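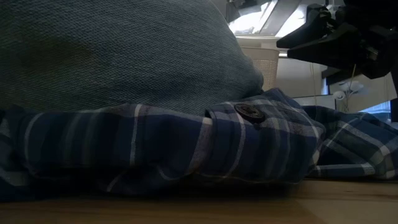
Plaid flannel, rolled cuff and all, under a big blue-gray cushion.

31 December 2025

So I closed on the condo in June, and I kept promising I'd write up how the buying part went, and then the year got away from me. I have a pot of coffee and nowhere to be until tonight, so let's do it.

For anyone new, I'd been renting in Londham for six years. Same building, same parking spot, same radiator that clanked all winter. I wasn't even looking to buy. Then the rent notice came and the increase was $300 a month, and I sat down at the kitchen table and started doing math on the back of the envelope. By the end of the evening I had talked myself into calling a lender.

The first thing I learned is that getting preapproved is way less scary than I'd built it up to be. Pay stubs, bank statements, tax returns, a lot of uploading things twice. The number they gave me was bigger than I expected and I'm glad I ignored it. I picked a monthly payment I could live with and worked backward from there, and that knocked out most of the listings I'd been drooling over (goodbye, little brick house with the porch!).

I did most of my searching on Flondeo, mainly for the map. You can draw a shape around the streets you like and it only shows you what's inside. My shape kept getting bigger as the weeks went by. At first it was just the blocks near the river, and by the end it looked like a lopsided potato and went all the way out past the bus depot.

I toured eight places. Two of them were gone before I'd even gotten home and taken my shoes off. One had a gorgeous kitchen and a basement that smelled like a pond. One was perfect except that the homeowners association didn't allow cats, and the listing had left that part out. I made an offer on number five and lost it to someone paying cash, and I moped for a week. My advice if you lose one is to go ahead and mope, and then go see another one anyway.

The one I got is in the Plurano building, third floor, facing the back. It had been sitting for a while by then, I think on account of the listing photos, which made the living room look like a hallway. It's a perfectly good living room! The seller had already dropped the price once. I offered a little under and asked them to cover part of the closing costs, fully expecting a no, and they came back with a yes on the costs and a no on the price. Fine by me.

Let's talk about the monthly fee, since everybody asks. It's $354 and it covers water, trash, the roof, the elevator and the building's insurance. I asked for the association's budget and the last couple of years of meeting minutes before I signed anything, and I read every page. Lots about bike storage. But there was also a note about the elevator needing work, and I wanted to know if I'd get hit with a special assessment my first year. They had money set aside for it, in writing, and I slept a lot better after that.

The inspection turned up a tired water heater and one outlet wired backward. I asked for a credit on the heater and got it - then spent it on the heater, like a grown-up.

Closing day itself was an hour of signing my name at a long table while someone slid papers at me. I'd read the closing disclosure the night before and caught a fee listed twice, so please read yours. They fixed it on the spot. Then I walked over to Güler and had the biggest plate of eggs on the menu, with the keys sitting next to my fork the whole time.

Would I do it again? Yes, but I'd start saving for the little stuff sooner. Curtain rods, a plunger, a new mailbox lock, a shower head that doesn't spray sideways - it adds up so fast. I still haven't hung anything in the bedroom and I still don't know what one of the light switches in the hall does.

Next post will probably be about property taxes, because the bill came and I have questions. If you've ever appealed yours, leave me a comment and tell me how it went. Happy New Year, everyone!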